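Nice Day 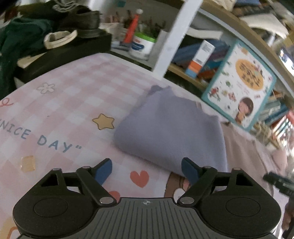 Fold on the checked sheet, right finger on the lower edge.

Mohsin Gilani paid by the hour and he paid for folding, so I folded. That was the whole job at Adevik that winter. You held the gripper by its handle, you did the thing slowly with two blue fingers in place of your ten, and somewhere across town an arm was meant to learn it off you.

"Pretend you haven't got hands," Mohsin told me on my first go, and I said mate, I've got a gripper, I may as well not.

I got the bedroom. Uzma Cheema got the kitchen and never let me forget it, because kitchens paid four dollars more (dishes, breakages, you know). My patch was a pink and white checked sheet with NICE DAY printed on it in blue, and a lavender-grey cloth I came to know better than some of my cousins. Pinch the edge, lift, carry it over, let go. Press down. Shake it out and start again. The hard bit is letting go! You open the fingers and the corner comes back with you like it's fond of you.

I'd done 31 good ones when Asif Farooqui rang from the lab.

"Who taught you to pat it?" he said.

"Pat what?"

"The cloth. When you finish a fold you pat it. Two little pats. The arm's doing it now."

I said I didn't pat it. Then I did the next one and watched my own wrist, and there they were, pat pat, exactly the way my nan did tea towels on the bench at Clorkthorpe, with the radio going and her specs pushed up in her grey hair. She'd been gone since March. I hadn't thought about tea towels once.

"I can redo them," I said. "Give me a couple of arvos."

Asif went quiet. I could hear motors going behind him, and someone laughing, probably Sławomir, who laughs at everything.

"Come in and have a look first," he said.

So I caught the bus over. They had the arm bolted to a bench with a pile of flannels beside it, and it was painfully slow, almost 12 minutes for the lot. It dropped one on the floor. It folded another into a sort of boat. But every time it finished, up came the fingers and down they went, twice, ever so lightly.

"Well?" said Asif. "Do we keep it?"

I asked him to run it again.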